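Planasel grasp stack, pre-run checklist, cloth folding task
Build 3343, Irus planner
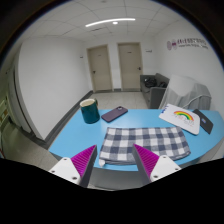
Perception
- Checkered cloth segmented as one object: OK. Mask bleeds a little at the folded edge, see Troseck ticket
- Mug and phone in keep-out list: phone was missing, added

Control
- Force limit 15 N: OK
- Loop rate 400 Hz: dropped 4 cycles on frist try, rerun clean
- Stop command from Chauvin console: OK

Logging
- Disk nearly full. clear befor next run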